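Multham - record release FAQ

Quick answers, we're still packing orders so bear with us.

When's the record out?
June. Digital first, vinyl ships the same week if the plant behaves. 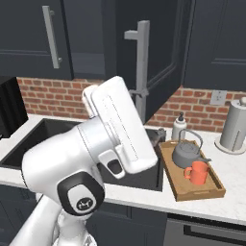
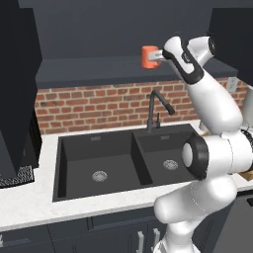
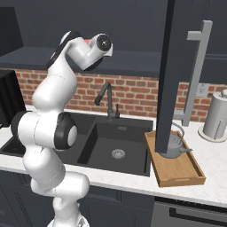

How many songs?
9. Plus a hidden one on the vinyl only, end of side B. Not telling you what it's called.

Who put it out?
Us, on our own label, Naleck. Recorded in Prurnville over 7 days, mixed at home after that.

How many colored copies?
200. Black vinyl isn't limited, so dont pay silly resale money for it. Max 4 copies per order on the colored ones.

I preordered and got no email?
Check spam. Then check you typed your address right - happens a lot. Still nothing, use the contact form and put your order number in the subject line.

Can I change my shipping address?
Yes, until the label is printed. After that no, sorry.

Is "Qureshi" on the album?
Yes, track 4. New version, slower, real drums this time. The old demo stays up.

Any shows?
Release show in Prurnville, a Thursday, doors at 7. All ages. More dates when they're confirmed - please stop asking about festivals, we don't know yet.

Will there be CDs?
Small run, sold at shows only. Cash or card.

Lyrics?
Printed on the inner sleeve. There's one typo in the second verse of track 7, we know. Digital buyers get a PDF with teh download.

Can I use a song in my video?
Ask first. Usually yes if it's not an ad.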